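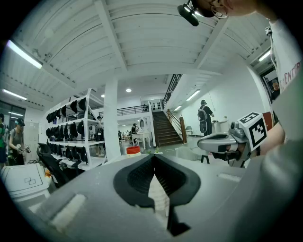
Perguntas frequentes – Projeto Gutano

O que é o projeto Gutano?
O Gutano é uma linha de pesquisa do Laboratório Ledesma dedicada à aprendizagem por demonstração em tarefas de manipulação. As demonstrações são realizadas por pessoas com garras portáteis, sem o emprego de um braço robótico durante a coleta.

Como a posição das garras é estimada?
A trajetória resulta da combinação entre odometria visual e leitura de marcadores fiduciais. Os marcadores são impressos nas faces de um cubo branco fixado à garra, de modo que uma garra possa ser localizada pela câmera da outra nas tarefas bimanuais.

Quantas demonstrações compõem o conjunto atual?
A versão atual, denominada Undow, reúne 3.170 demonstrações válidas, distribuídas em 48 tarefas. Episódios com perda prolongada de rastreamento são excluídos antes do treinamento.

Quais resultados foram obtidos?
Na avaliação em robô fixo, a política treinada com o conjunto completo concluiu 70% das tentativas, em um total de 272. O desempenho foi inferior em tarefas com objetos flexíveis – sobretudo nas que exigem troca de mãos.

O método depende de um robô específico?
Não. As ações são registradas como movimento relativo da garra e grau de abertura. A transferência requer, contudo, que o robô disponha de garra e câmera com geometria compatível com a do equipamento portátil.

A coleta exige ambiente controlado?
Não há exigência de estúdio. Recomenda-se iluminação estável e a presença de texturas visíveis no entorno, pois paredes lisas e superfícies refletoras prejudicam a odometria.

Como são tratadas as imagens de pessoas?
Os participantes assinam termo de consentimento. Rostos são desfocados antes da distribuição dos dados a terceiros, e o pedido de exclusão pode ser apresentado a qualquer tempo.

É possível solicitar acesso aos dados?
Sim, para fins de pesquisa não comercial. O pedido é feito pelo portal Dirkwood, mediante vínculo institucional e descrição do uso pretendido. A próxima janela de solicitações será aberta em outubro.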